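Home | Projects | Team | Report | Downloads | Contact

Collecting Tabletop Demonstrations by Hand
Project report by Kristine Sison and Reynaldo Tan

1. What we set out to do

Our project, which we named Bruvari, started with a simple wish: we wanted to teach a two-armed system to tidy a small table, and we wanted it to learn from people. Writing motion code for every object sounded miserable. Copying good examples sounded like fun, and it was! The catch is that a learning system needs a lot of examples, and they all have to be recorded in a way it can use. So the project became mostly about collecting, and this report covers that part.

2. Equipment

We used hand-held grippers, one for each hand. The person wearing out their forearms (we took turns) moves them just as they would move their own fingers, while cameras record. The finger pads turned out to be our favorite piece of the whole setup. They are black, shaped like a wide rounded V, and have a fine grid texture on the inside that faces the object. Our first pads, which we called Dizon, were smooth and let thin things roll out, so the texture was a big step up.
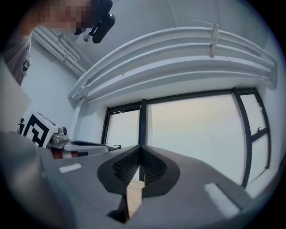 Figure 1. The finger pad from the gripper's own camera, with a marker cube at left.

The wide view bends every straight line in the room, and Reynaldo spent a long evening on correcting for it before we decided to leave the footage as it was. The model could learn from the bent version, and we kept more of the edges that way.

Square markers on cubes are how we recover where each gripper is. If a hand turns too far and hides them, the position jumps, and you can see it right away in the plot as a spike. We both got pretty good at keeping our wrists honest.

3. Tasks

We wrote 21 task cards. Each one names the objects, a starting layout and an end layout, for example "put the stick in the cup" or "move the cup to the far side, then bring it back." Cards with a long thin object were the hardest and also the most exciting to record, since a small error at the start becomes a big one at the tip.
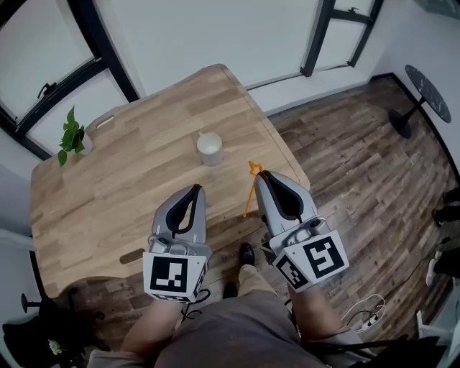 Figure 2. Both grippers over the table, with the white cup and the orange star stick.

Sitting down worked better than standing. Our hands shook less and the reach stayed the same between the two of us. We also agreed to pause briefly at the beginning and end of every take, which made cutting the recordings so much easier (thank you, past us).

4. What we collected

By the end of January we had 293 usable demonstrations. Another 120 were thrown out, mostly for lost markers, plus a batch where the clocks on the cameras had drifted apart. Kristine wrote a small checking script, Cultovik, that flags both problems as soon as a take ends. We should have had it from the first session.

5. Next steps

We would like to add left-handed takes, try softer pads, and train on the cup cards first, because those have the cleanest data. The task cards and Cultovik are on the Downloads page for next year's group, along with our notes on marker placement.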